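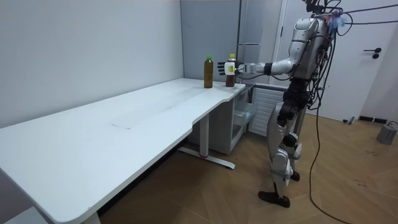 The humanoid with a hand around one of two bottles on the long desk.

My Coworker Is Getting Good at Bottles

February 21, 2022

I've been at Juvden for long enough to remember when the sample bench was the worst shift in the building and everybody fought over it anyway. You stood at a desk, you picked up a bottle, you turned it so the label faced out, you put it down where the sheet told you to. Then you did it again. On a heavy day at the Ollbridge site that came to 1180 bottles between two people, and by the end of it your thumb had opinions.

So why did we fight over it? Because you could talk! Everywhere else in the plant you're wearing ear protection and pointing at things. At the bench you had another human being across from you for eight hours (well, seven and a bit, if you count the walk to the break room, and we always counted the walk). I learned to make dumplings at that bench, start to finish, without ever seeing one made. I heard about two divorces and a kitchen remodel that was harder on everyone than either of them.

Now there's a room with a robot in it, and the robot is learning the bench. The program is called Tresari, which sounds like a sofa to me, but fine. I get pulled off the line a few hours a week to help, mostly because I know which bottles are a pain. Tall skinny ones tip. Wide ones are friendlier, but if the label is starting to peel you get a gummy patch under your fingers and then the bottle doesn't want to let go of you. I'd never said any of that out loud before. I'm not sure I knew I knew it.

And I'll admit I like the thing. It's silver and it has a whole mess of black cables coming out of the top like it slept badly, and I catch myself being polite to it. When it reaches out with that long, slightly bent arm and gets its fingers closed around a bottle, I hold my breath every time. I've picked up more bottles than I could ever add up and not one person held their breath for me, but I'm trying to be a grown-up about that.

What bugs me is the way people talk about it upstairs. The line we keep hearing is that it takes away the boring part. Okay, sure. But the boring part was where I did my talking and my daydreaming. Take it out and what you've got left is a day made completely of the hard bits: the exceptions, the jams, the bottle that came in with the wrong paperwork, the phone call to find out why. Nobody's day gets shorter. It just gets denser, and they pay you the same for it.

We had a taste of this already when the Robichaud labeler came in. Good machine, I have nothing bad to say about it. Before, a new person could spend their first 60 days on hand labeling and soak up how the place worked while their hands were busy. After, we put new people straight onto clearing faults, and you could see it in their faces by lunch. Two I really liked were gone before the end of the month. The labeler didn't fire anyone. It ate the shallow end of the pool, that's all, and then we acted surprised when folks wouldn't jump in the deep end.

I've raised this in meetings. I'm told there'll be training, 40 hours per person, and I believe it, and I'll take every one of them. I'd still like somebody to write down who gets the better pay grade when the bench goes over to the robot. If I'm teaching it what my hands know, that's a skill, and as of this week my job code is still 1601, same as the day I started, and 1601 says "handling, general." Change the code! It's four digits. It would cost less than the cables.

I'd also like them to leave a second stool in there. I'm serious. Whoever ends up minding that robot is going to be alone in a small white room with it for a whole shift, and it does not have a dumpling recipe. Put two people on it for the first year. Call it safety, call it cross-training, call it whatever gets it through the budget.

I'm not against any of this. My thumb is thrilled. I just want us to talk about what else was going on at that desk before we hand it over, and so far the talk has all been about bottles per hour. There's a feedback form by the time clock and I've filled it out twice, so if you work at Ollbridge and you ever pulled a bench shift, please go fill one out too.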